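Kodum Sorting Cell, two-arm, belt fed
Service page: finger release fault and retrofit kit

Products > Cells > Two-arm > Kodum > Service notices

Status: open. Applies to cells shipped with gripper controller firmware earlier than 3000.
Notice first posted March 20, 2022

Summary

On affected cells the gripper can open during a protective stop. If a part is held above the belt at that moment, it drops. With light parts the result is a reject. With cylindrical battery cells the result may be a dented can, and a dented can has to be treated as a safety matter whether or not it shows any other sign of damage.

The fault is in the gripper controller. The arms, the belt drive and the stop circuit behave as specified, and the arms hold position throughout.

What happens

When a protective stop is triggered, the arm controller removes motion power and keeps the 24 V tool supply on. The gripper controller should then hold its last commanded force. On early firmware it reads the short dip in tool voltage as a restart, runs its homing routine, and homing begins with a full opening of both fingers.

The dip is longest when the belt motor stops at the same moment as the arms, so the fault shows up most often with belt and arms on one stop group. Cells wired with separate groups can also show it, at a lower rate.

The event log records code 1407 (tool restart) within one second of the stop. If 1407 is present and no one cycled the tool supply by hand, the cell has the fault.

How it was found

The first report came from the Nurnis line in November. An operator leaned into the light curtain while the arm was carrying a battery from the belt to the tray. The fingers opened and the battery landed on the end bracket of the conveyor, then rolled off the table. It was quarantined in a sand bin and later scrapped. There were no injuries.

We repeated the stop on a test cell with dummy cylinders of matching size and weight. In 36 stops with a shared stop group, the fingers opened in 29. With the retrofit kit fitted, the same 36 stops gave no openings.

Interim measures

Until the kit is installed:

Set maximum carry height to the lowest value that clears the belt rail and tray rims.
Move belt and arms to separate stop groups if the safety assessment for the cell allows it.
Do not run charged battery cells. Use dummies for setup and teaching.
After any protective stop, keep hands out of the area under both grippers until the fingers have finished moving. Homing closes the fingers again after they open, and the closing stroke is a pinch hazard.
Remove any dropped battery with insulated tongs and quarantine it. Do not return it to the belt or the tray.

Retrofit kit (Tekin)

The Tekin kit contains two hold-up modules, one per gripper, two short tool cables, and the firmware file. The module carries the tool supply through the dip. The firmware removes automatic homing after a restart and replaces it with a hold state that must be cleared at the panel.

Both parts are required. The module alone does not cover a real loss of tool power, and the firmware alone leaves a brief drop in grip force that is enough to let a smooth cylinder slip.

Fitting takes one technician half a shift. The cell must be locked out. Recalibrate finger zero on both arms after the update, then run the stop test on page two of the kit sheet with a dummy part held in each gripper.

Cells with Nulska grippers

Nulska grippers use a spring-closed mechanism and are not affected by the homing fault. The firmware file must not be loaded on them. It will install without an error and will reverse the open and close commands.

Ordering

The kit is supplied free of charge for any affected cell. Send the cell serial number and an exported event log to the service desk. Logs should cover at least one protective stop. Cells used for battery handling are shipped first.

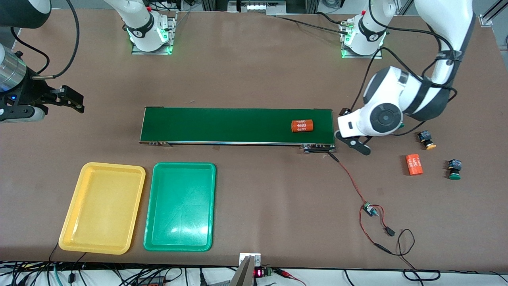

Returned gripper controllers are accepted only with the tool cable still attached, and the connector should be bagged before packing.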